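Filed under: Guides > Machine Setup > Bed Leveling

Leveling the bed on your Kinton printer

A flat bed makes every print better, and you'll love how quick this gets! Allow 10 minutes the first time.

1. Heat the bed and wait 30 seconds after the beep.
2. Home all axes from the Rirov menu.
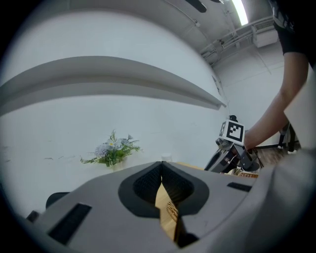
Do I need to level before every print?
Once a week is plenty, or any time you move the machine.

3. Slide a sheet of paper under the nozzle and turn the corner knob until you feel a light drag – then go around all four corners again.

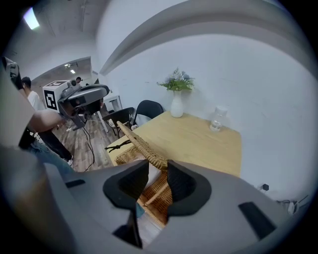 Lachlan Kerr
Setup Guide Editor

Note: turning one knob shifts its neighbors a little, so a second lap really pays off.

CAUTION: The nozzle may be hot. Keep fingers clear.

4. Choose Save Offset and run the Niven test square. A smooth first layer is a lovely thing to see!
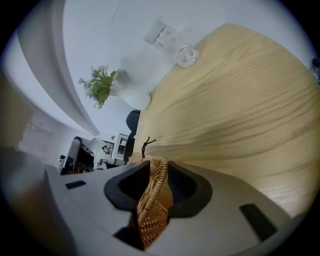
5. If the lines look thin or gappy, lower the nozzle one notch and print the square again.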